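The Ferry Money

When my aunt died in July, she left me 2,805 in an account at the bank in Ternby, and a letter. The letter was short. She wrote that the money was for the ferry, and that I would know what she meant. I did not know what she meant.

I took two days from work and went to Ternby by the slow train. The notary there was a man named Gillik, with a soft voice and very clean shoes. He gave me the papers and I signed them, Szu-yu Pan, in both ways of writing, because he asked for both. Then he gave me the key to her apartment and told me that the elevator did not like to be hurried.

I had last seen the apartment when I was 10. In my memory it was large and smelled of oranges. Now it was small and it smelled of closed windows. The bed was made. On the kitchen calendar she had written the hours of the ferry to Zinero for every day of the month, in pencil, though they were the same hours every day.

I made tea in her pot and I sat down with the letter again.

My aunt and my mother did not speak for most of my life. In our family it was explained in different ways. My father said it was about a coat. My grandmother said that two sisters are like two cats and she would say nothing more. My mother said nothing at all, she only went to another room and moved things there.

In the evening I walked down to the harbor. The ferry was just leaving, with its lights on already, and a man was rolling up a rope on the dock. I asked him how much was a ticket to Zinero.

"For today it is too late," he said.

"I know. I only ask how much."

He told me. It was so little that I laughed, and he looked at me as if I had been rude about his boat. I said sorry and I told him that my aunt had left me money for the ferry and that it was enough to cross for many years.

"What was her name?" he asked.

I told him. He put down the rope.

"She never crossed," he said. "She came to the evening boat and she stood there, by the post. My father worked here before me, he knew her also. She paid the ticket and she did not get on."

"Every evening?"

"In summer, yes. In winter not so much - there was the wind."

I asked him what was in Zinero. He said a church, a school, a bakery named Pickering where the bread was not as good as before. There were 300 people, perhaps less now. I did not ask him more, because I had remembered that my mother was living in Zinero the year before I was born. She had told me this only one time, when she had a fever. 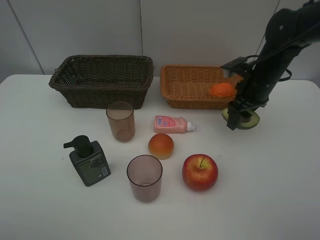 I slept badly in my aunt's bed. At five I got up and opened the drawers, which I had promised myself not to do. I found stockings, batteries, a radio with no back. In the last drawer there was a cookie tin, and inside were the tickets. They were tied with kitchen string, one bundle for each summer, and on top of each bundle was a paper with the year. The oldest were pink and thick like cardboard. The new ones were only thin paper from a machine, and on many of them the words had gone away.

I called my mother. It was too early to call anybody, but she answered at once.

"I am in Ternby," I said.

She was quiet. I could hear her refrigerator.

"Did she keep the coat?" my mother asked.

I went to the closet with the telephone in my hand. The coat was at the end, behind the others, in a paper bag from the cleaner. It was green, with a wide collar, and it was my mother's size and not my aunt's.

"Yes," I said.

"She was supposed to bring it to me. It was getting cold, and I told her, bring me the coat and we will talk." She stopped. "I waited at the boat. I waited there the whole week."

I asked her if she could take the train today. She said the train was expensive. I said that I had money for it, and she began to look for a pencil to write down the hours.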